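May 9, 2018

Recording for the Irkari refrigerator task resumed this morning under the supervision of Jarmo Kiiskinen. The station remains as set out in February – table to the left, refrigerator to the right.

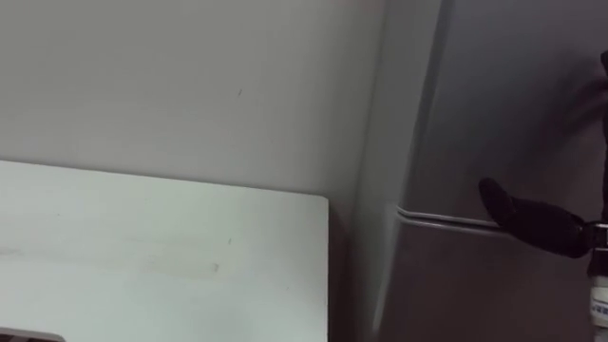
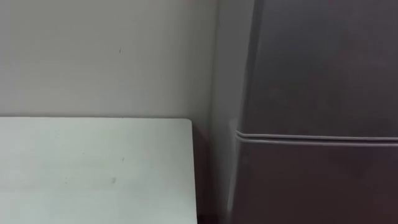
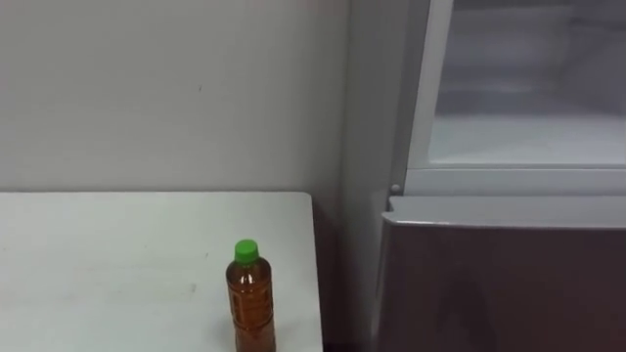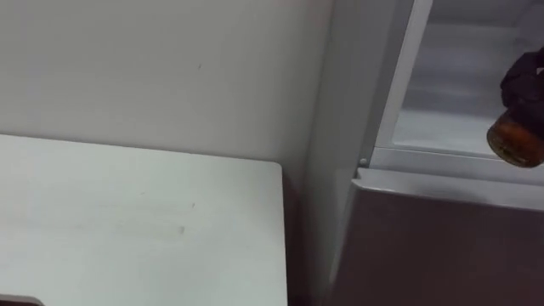 Refrigerator station, views from the head camera.

The session produced 59 examples, of which 18 are held back for testing. Two were rejected for missing joint data and will be repeated. The remainder have been passed to Hyvönen for labelling.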